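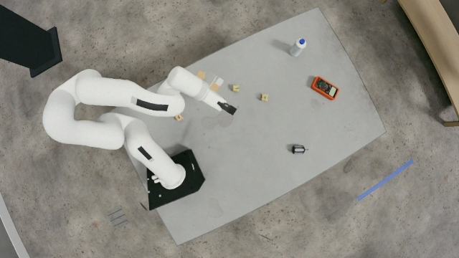

Progress report to Bridura Regional Enterprise Fund
Project: Sillness Local Marketing Directory
Submitted by: Loretta Escobedo, project manager
Date: March 31, 2025

1. Where we are

The directory went live in its second version this quarter. It now holds 979 listings for small marketing firms, copywriters, designers and web agencies across the region. The target in the grant agreement was 900, so this part of the work is ahead of plan.

Visits from business owners looking for help are lower than we would like. We recorded 1352 searches in the quarter. Most were for social media support and website copy – print and event work hardly featured. We had expected more interest in print, and the category pages for it will be merged.

2. Profile checks

Every new listing is checked by hand before it is published. We ask for a trading address, one client reference and a short account of services in plain words. Checks take up to 10 working days, which agencies have complained about. Two members of staff now share the job and the queue is shorter, but it has not cleared.

Jaunzems, our web contractor, has rebuilt the profile form so that firms can save it half finished. The old form lost everything if the page was closed.

3. Reviews

Client reviews are still switched off. The wording of the review policy went back to our solicitor after a query from Grutlow, one of the larger agencies listed, about who can reply to a complaint and for how long. We have the second draft and are content with most of it. The section on removing old reviews needs more work.

4. Spending

Spending is within budget overall. Advertising is underspent, as the spring campaign was held back until the new form was ready. We ask to carry the balance over to the next quarter. The hosting line is slightly over, and we have covered this from contingency.

5. Next quarter

The campaign starts in April, with adverts in the trade newsletters first. Reviews will be opened to a small group of firms once the policy is signed off. We will also write to all agencies whose profiles have not been updated since they joined, and hide those that do not reply.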